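Rumari Bag Closure Clip, Round, White

Product group: Closures and ties
Supplied by: Stivano Packaging Supplies
Pack sizes: 90 or 585 pieces

General

The Rumari round clip closes gathered-neck film bags by hand. It takes the place of wire ties and tape on small bags of sweets, fruit, craft parts and shop samples. The clip goes on after the neck has been twisted and comes off without tools. It can be used again for as long as the hinge closes fully.

Fitting

Fill the bag to no more than two thirds. Press out the spare air, gather the film directly above the contents and give it two full turns. Open the clip, lay the neck across the hinge side and close until it clicks. Trim any tail longer than the clip is wide.

If the clip springs open, there is too much film in it. Use a narrower bag or the Colombo wide clip -- the two share a box size but the hinges are not interchangeable.

Suitable films

Clear polypropylene and polyethylene, plain or printed. Not recommended for paper, foil laminate or net. The clip is not an airtight seal and should not be used for liquids or fine powders.

Storage

Keep in the closed carton, out of direct sun. Clips kept in a cold store should be brought indoors before fitting, as the hinge stiffens.

Ordering

Single packs are sent in a padded envelope. The trade carton holds 2,375 pieces and is packed in plain inner bags without header cards. Matching Drulo clear bags are listed separately under Film and Bags, in packs of 170. Samples of the clip are free to account holders -- one request per account.

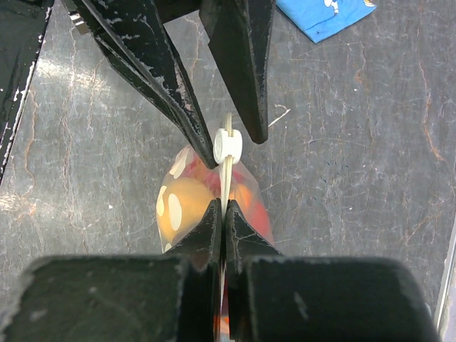 White round clip on the gathered neck of a clear bag, orange and red contents.

Colours: white is held in stock. Other colours are made to order from July.

Returns: unopened packs only. Part-used cartons cannot be credited.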